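Courses > Packaging and Sorting > Handout 4
Print | E-mail | 2 shares

Handout 4: Sorting small containers. O. Vakulenko.

Start from a clear work surface, pale and smooth.

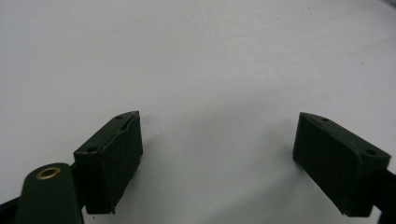

Reading time: 1 min

Set the bin at mid-board. Use a transparent one — the fill level is read through the wall. 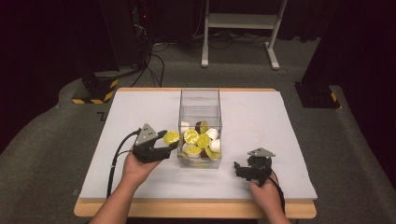
Fig. 2. Clear bin with yellow-lidded and white pieces.

Handle one piece at a time. Record lid color before wall color. Bin limit for this exercise: 30 pieces. Inspect the tabletop before the next batch.

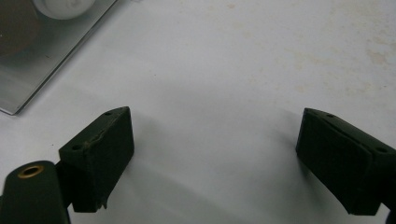
95 words

Enter the batch on the Stundo sheet, code 303.

0 comments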